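Last month our workshop received the offer for the Flutinon, a two-handed table robot which the company Podarwood sells together with a service contract. I read all 14 pages of the offer two times, with a pencil. I want to write down my opinion now, before we sign or do not sign, because later I will surely remember only the opinion that won.

We are a small place. We prepare craft boxes for schools and for senior clubs: a piece of rope, a piece of cloth, something of wood, something soft, and a sheet with instructions. Each box is a little different, and this is what our customers pay for. In a good week 205 boxes leave the building. In a bad week it is 93, and these are also the weeks when two people have the flu.

So the question is simple to ask. Can a machine with two hands take over a part of this work, and is it honest to pay for it what Podarwood wants?

I will start with what I like. The Flutinon has hands with fingers. Before, we had an offer from Flatard for a suction arm, and it was cheaper, and I believe it is a very good arm for cardboard. But rope cannot be lifted with suction. Everybody who has worked one hour with rope knows this. A rope has no side. It has a middle which is not in the middle, and an end which hangs on something. A hand is the correct idea for it, and I am glad that a seller finally came to us with a hand.

The second thing I like is the way they want to show it. The demonstration uses mixed things on a felt cloth, and the things do not belong to one family. I have seen too many films where a robot moves the same white cube for four minutes.

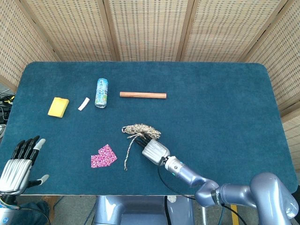

**Opinion / Equipment on Offer**

A rope bundle is the hard case, and I respect that the right hand goes to it. The fingers are curled into the coil and under it, and a person would begin in the same way. A sponge is kind to every gripper, it forgives. A drink can standing up is less kind, and a round wooden dowel on its side likes to roll. But the rope, and next to it the flat patterned piece with the pink flowers, are the two things I would ask about first in any sales meeting. A flat thin thing on felt gives the fingers almost no edge to catch.

Here my praise becomes slower. The offer speaks about "daily objects" and gives one number for all of them, 194 picks in one hour. I do not say that the number is false. I say that it is a number without a noun. 194 picks of what? If it is sponges, I can do this also with my left hand and a cup of tea in the right one. If it is ropes, I would sign today. I wrote to Podarwood and asked for the number to be divided by kind of object. The answer was polite, and it said that the performance depends on the application. I know this. It was the reason for my question.

Then there is the price. The monthly rate for the service is 221 euros for every hand, and I had to read this sentence again. For every hand! The machine cannot be ordered with one hand, so I do not understand why the rate is written in such a form - perhaps it looks smaller on paper. Spare fingers are not included. The felt is also not included, but felt we have.

The contract has a point which I consider really bad. Training for a new object is counted as an "event", and the second event in a month costs extra. For a factory with one product it is no problem. For us, where the box changes with every season, it means that we pay for our own good ideas. My friend Jabłońska's firm would call this a subscription to standing still. I would rather pay a higher fixed rate and be free to change the cloth or the rope when I want.

Some colleagues in our trade are against such machines in principle. I am not. Sorting rope is tiring for the wrists, and in October, when the winter orders come in, I see people at our tables shaking out their hands after lunch. If a machine takes the rope, they can do the packing and the checking, and this part needs eyes and a bit of taste. I would not send anyone home because of the Flutinon, and with the figures in this offer I also could not.

My proposal is a trial of two months, in our own room, with our own rope, and with a separate count for rope, cloth and wood. The training events should be free during the trial. If Podarwood agrees, we should take it. If they want a signature for three years first, as it stands now on page 11, then I vote no, and I would ask Flatard if they plan to build something with fingers.

The offer is in the blue folder next to the kettle. Please read page 11 before the meeting, and write your remarks on the separate sheet and not in the margins, the margins are already full of mine.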